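Subject: Re: [plalia-users] Is the two-arm kit worth it?

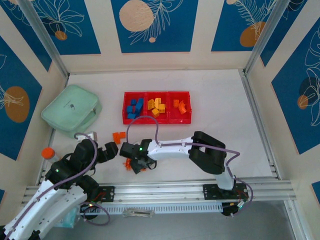

Ours has been sorting blocks by color into the divided tray, and I'm hooked! Assembly took 9 hours, mostly cable routing – the rail itself was easy. The Feng grippers feel much nicer than our old ones.

On February 15, 2020, the Fatville shop wrote:
> Does anyone run both arms on one rail?
> Worried they'll collide.

We do, and we've had 3 bumps so far, all at low speed. Set the shared zone first.

Comments

irnuv_bench: Does it handle the arch pieces?

plalia55: Mine drops them – cubes are fine.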